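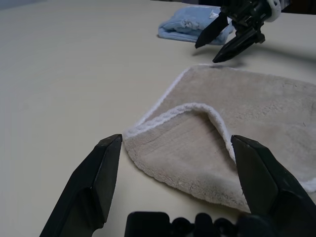
*One corner curled over, and a good deal of planning still to do.*

Give me a towel over a chess problem any day! A chess piece stays where you put it. A towel has no fixed shape at all, and every touch hands the planner a new one – I can't think of a better test of control software.

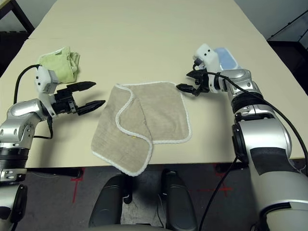
**Hornik Tremach**
*Planning software lead, Cedora*

My argument is simple: we should spend less time polishing finished folds and far more on the messy middle. Half-folded cloth is where perception earns its keep. Which white line is the hem, and which is a crease with the hem lying along it? Get that wrong and the arm will go, with great confidence, for the wrong layer.
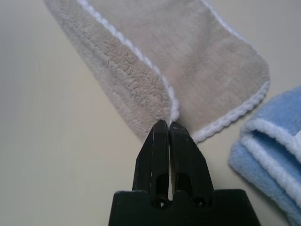 I'd also like us to log the planner's doubts along with its choices. We keep the last 1,000 grasp plans with every candidate it turned down, and reading through them is a joy (I mean it). You see it weigh up two corners, nearly tied, and you learn more from that near tie than from any success score.

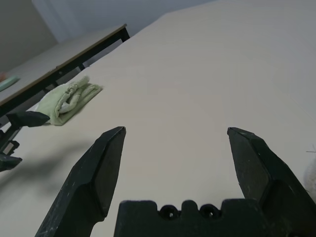

Then there's replanning. Ours used to commit to four moves ahead, and in December we cut it to one. Look, move, look again. It's slower on paper, but the code is smaller, the faults are easier to find, and I'd happily argue for it with anyone who still wants the long plan back.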